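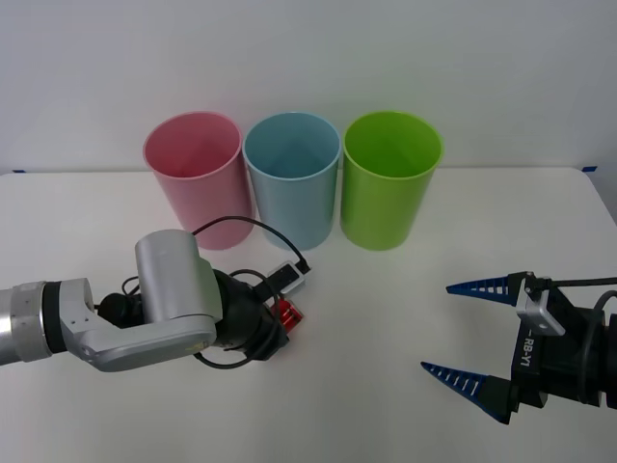 Tutance tea room, bench check, June. Form 361.

- [x] Cups (pink, light blue, green) upright at back of bench
- [x] Rims checked for cracks and chips by touch. None felt.
- [ ] Cups date-labelled. Carry over to item 8.
- [x] Drink cans binned after use. One red can on its side on the bench, tab apparently opened. Treat as part full until emptied at the sink.

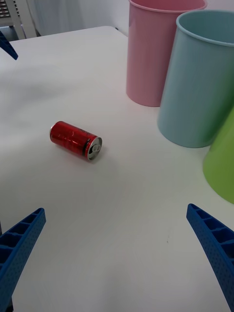

Zunville asks whether an opened can may stay out until the 11 am clear. It may not. Empty, rinse, recycle. 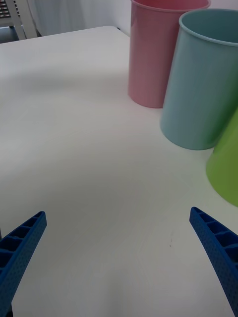 **SECTION C: BENCH SURFACE**

- [x] White top, matte. Faint streaks in finish, colour even enough to show spills.
- [ ] Small dark speck right of centre. Wipe; if it stays, log as a surface defect.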